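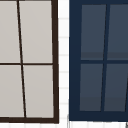
Simulation cell keeper, part time (Planisine, Grullwood office or remote)

We're looking for one more person to help me look after Amudel, our kitchen cell. I've been doing it mostly by myself and it's gotten bigger than my week, so I'm writing the ad too. Posted April 2019.

Amudel is one arm with a two-finger gripper and a kitchen to work in, all of it simulated. The people down the hall write the controllers. You and I keep the cell in shape so that when their arm drops a plate it's the controller's fault and not ours. We have 74 saved layouts at the moment, and I'd say some 14 of them have something wrong that I know of and haven't gotten to.

What the job looks like, more or less in the order it lands on you:

Starting the cell in the morning and running the home check. The arm goes to its parked pose, the fingers open and close, and you compare the joint readings with the sheet. If the zero has moved, you load the offsets from the Pētersons file and run it again. Please don't fix it by hand in the layout! I did that in February and spent 3 days undoing it.

Checking the viewpoints. Every layout has its own set, and a view can end up staring at the windows and cabinets with no arm in it at all. The job still runs fine and the log stays green, so you only catch it by looking. I flip through them with my coffee. You get quick at it.
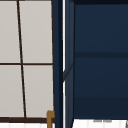 Couldn't a script do that part? One of last year's applicants asked me this, and it's a fair question. A script does do some of it. It flags any view where the gripper is missing from start to finish, but plenty of tasks start with the arm out of view and bring it in later, so somebody still has to decide which is which. If you can write a better script than mine I will be delighted and I will buy lunch.

Then there's repair work. Contact is the big one. Plates that sink a hair into the counter, fruit that won't sit still, fingers that pass through a rim they should be resting against. You turn on the collision shapes, find the one that doesn't match what's drawn, and rebuild it. Some days that's ten minutes. Some days it's a sink.

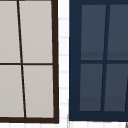
After a repair you rerun the same task 23 times with different starting seeds and write down what happened, including the dull ones. I'm a bit of a pain about the write-ups - a short note with the layout number, what you touched and what you left alone is plenty, but I do want it every time.

Fingers need attention too. Pad friction, closing force and opening width all live in one settings file, and people borrow it for experiments and forget to put it back. You'll be the one who puts it back (and the one who gets to be grumpy on the team channel). 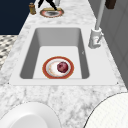 Reading time: 3 min

A typical ticket goes something like this: plate on the counter, gripper coming down over it, and the grasp fails on one seed and no other. You'd step through it slowly, look at where each fingertip first makes contact, check the plate's mass and its shape, check whether the faucet or the sink rim is in the way of the arm on the approach, and only then start changing numbers. One number at a time. If you've ever tuned a carburetor or a sewing machine you already have the right temperament.

You should be comfortable reading Python and not scared of a long config file. Some time with any robot simulator is great, and so is time with real arms, even just wiping them down and replacing cables. No degree needed.

It's 14 hours a week, your choice of when, as long as the home check is finished before the controller people log in. Pay is by the hour and we'll talk about it in the first call, so you don't sit through two interviews to find out.

To apply, send us a page about something you kept running, what broke on it and what you did. Skip the cover letter. If you have notes from the repair, messy ones, send those too - I'd love to read them.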